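Histhorpe swap hall opens its doors, and its cupboards

The furniture swap at Histhorpe reopened on Saturday after the holiday break, and what a nice, busy morning it was, with nearly 500 neighbors stopping in to browse, chat and now and then carry something home. Organizer Anju Chaturvedi said 30 pieces had come in since the start of January - mostly chairs, but a few good storage cabinets as well.

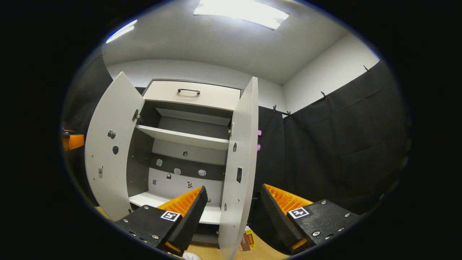 A white cabinet with both doors open, showing the shelf inside and the drawer across the top.

Chaturvedi asks anyone bringing in a cabinet to empty it first, drawer included, and to tape any spare screws in a bag to the inner shelf. Lotte Bakker, who came over from Ogola with her sister, was hoping for something to hold her table linens and left with 2 chairs instead - she seemed quite happy about it, too. The swap runs every Saturday until noon, and coffee is free.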